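Software engineer, perception and tooling (hand-held gripper data)
Relgate, Clerau site

Relgate writes software for two-arm robots that handle small everyday objects. We are looking for a software engineer to join the group that turns recordings from hand-held grippers into something a robot can be trained on. The post is full time and permanent, and we would like the new person to start in September.

About the work

Our operators record tasks with a gripper in each hand. Every gripper carries a printed marker cube, and there is a camera on the tool and another at head height. Your job begins once the recording reaches the server. The main pieces are:

Pose tracking. We recover the path of each gripper from its markers and from the tool cameras. The tracker is steady when both cubes are in clear view and poor when a forearm covers one of them. Fixing the second case is the first thing we would ask you to do.

Lens calibration. The tool cameras have a very wide field of view and our present model drifts towards the rim of the picture. Alina Avram has written a new fitting routine that needs tests, a command line and somebody to own it.

Time alignment. Streams from the left hand, the right hand and the head have to share one clock. At the moment 89 per cent of recordings pass the alignment check without being touched. The others go back to a person, who corrects them by hand in a viewer called Pop. 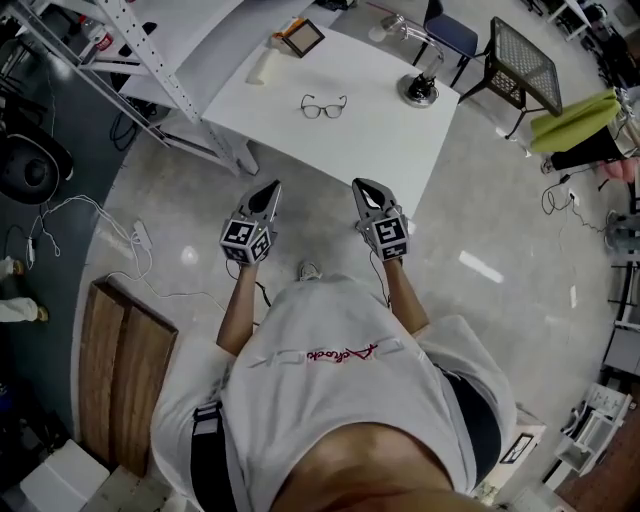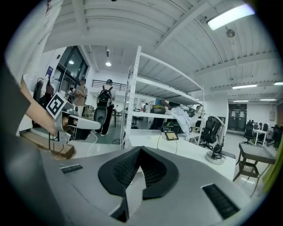 Planning and control sit with a separate group under Costel Pascu. They take our output as it is, so a jump in a gripper path on our side becomes a jerk in an arm on theirs. You would spend part of each week with them looking at replays and tracing faults back through the pipeline. You would not be expected to write controllers, though some people in the group have moved across in time.

The code is mostly Python, with C++ for the tracker. Jobs run in batches of 1000 recordings on our own machines. Astwood, the internal tool that schedules them, is old and due to be replaced – you would have a say in what comes next.

What we need

Two years or more of paid work in software. A good grasp of camera geometry, including lens models other than the pinhole. Readable C++ and Python. Some practice in finding faults in data that somebody else recorded.

Useful, but we can teach it: marker detection, visual odometry, bundle adjustment, writing small viewers for the web.

A degree is not required. Please tell us about code you have kept running for other people to use, even if it was dull.

How to apply

Send a CV and a short letter to Tamara Ilie at the Clerau office. Links to code are welcome – if yours is closed, describe one problem you solved and how you checked the result. There are two interviews. The first is a call with Tamara Ilie and Alina Avram. For the second we ask you to come to the site, where you will go through a faulty recording with the group and talk about the cause. We pay travel costs and reply to every applicant.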